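Jisley Padded Work Mat, sage green

Availability: in stock, ships from our store in Plurley
Price: 30 dollars per mat, 533 dollars for the pack for workshops
Item no. and care sheet are printed on the bag.

The Jisley mat is a soft cover for a table, a bench or any hard surface where you put things you do not wish to scratch. We have been selling it since last May, first only to sewing rooms and schools, and now also to laboratories, repair shops and people who fold a lot of laundry at home. It is made for us by Sfakianakis, a small family company which also sews the seat pads in our catalog.

The outside is a woven fabric in pale sage green. Inside there is one layer of padding, and the layer is stitched only at the borders, so you will not find a seam crossing the middle. Small parts and folded clothes lie better this way. Because the fabric is not glued to the padding, it can wrinkle a little when the mat is pulled or leaned on. Smooth it with the flat of your hand from the center to the sides. It does not need ironing, and we ask you not to iron it, please.
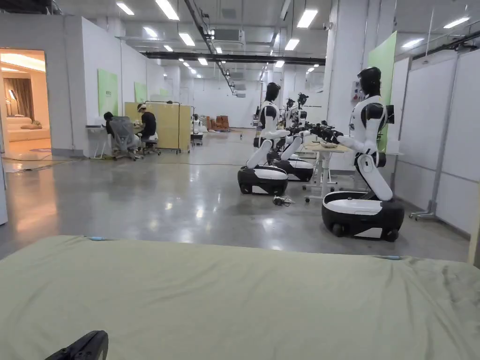

Elsa Bråten

The light-blue tabs on the long edge are the part customers write to me about most often. They are for fastening the mat to the table. Each tab is folded double and sewn to the border, and you can put a cord or a hook through it. If your table has a thick top, order the longer cord, which we sell separately under the name Prorine. The short cord in the bag is good for most kitchen and office tables.

Many customers ask if green is the only color. At the moment, yes. We tried a white one, but it showed every mark, and we tried a dark gray one, on which black screws were very difficult to find. The pale green is calm for the eyes under strong ceiling lights, also in big rooms with a shiny concrete floor where the light comes back from below.

What is in the bag
One padded mat
Two short cords
Care sheet in English and Norwegian

Washing
Wash by machine at 30 degrees Celsius with similar colors. Use a mild soap and no bleach. Dry it flat. In the dryer the padding becomes lumpy and we can not repair this. For small spots a damp cloth is enough. Let the mat dry fully before you roll it.

Please notice
The mat is not heat proof. Do not put a hot pan or a soldering iron on it. It is also not an antistatic mat, so for open electronics you should use a suitable one on top.

Orders for schools and companies
From 1,000 dollars we send without shipping cost, and from 2,000 dollars we can also sew the mats to your own length. The width stays the same. Meirion Yorath answers these orders and will send you a fabric sample if you ask for it. Sewing to length takes about three weeks, and mats made this way can not be returned unless there is a fault in the sewing.

Standard mats can be returned unused in the original bag. Write the order number on the outside of the parcel.

Page updated 2025-02-17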